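The public library of Mesturholm will open again on 7th January, after four months of work on the roof and the heating. The doors open at 9 in the morning, and the first visitors will get a new library card free of charge.

The works were done by the firm Matska. The old roof was leaking above the children's section, and 457 books had to be thrown away last winter. Most of them are already replaced, says the head librarian, Nadège Gilbert. "We have used this time also to look at the whole collection. Some books were not borrowed in many years, and we gave them to the schools."

During the closing, readers could borrow books from a small room in the Duan building. In total, 924 persons used this service, more than the library had expected. The room will stay open until the end of February, but only for returning books.

The reading room on the second floor has new lamps and larger tables. The music section has moved to the ground floor, next to the newspapers. The lift is not ready yet. Ronaldo Bezerra of Matska explained that one part arrived with the wrong size and had to be ordered again. Until it is repaired, the staff will bring books down to anyone who asks at the front desk.

The evening reading group, led by Armelle Riviere, starts again in February. Places are limited, and it is necessary to sign up at the desk or by phone.
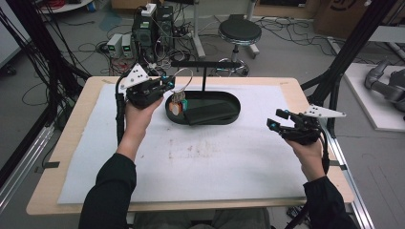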